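Flarkside Water Notes: Hardness Readings, East Zone
2020-02-26

Hardness in the east zone now stands at 17 grains per gallon, up from 11 last May. The change follows the switch to the Clornine well field, which draws from limestone.
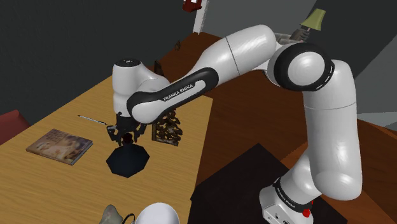 A subscriber on Charvát Street writes that her softener was set for the old figure and asks if it should be changed. It should. Enter 17 in the hardness field, then run one manual regeneration. Units with a Flavitz control head store the setting in grains — older dial models may use parts per million, so check the label first.

Salt use will go up with the new setting. Keep the brine tank at least one-third full and break up any crust before adding salt. Water heaters in homes without a softener should be flushed twice a year until further notice.

The next set of readings will be printed in the May issue.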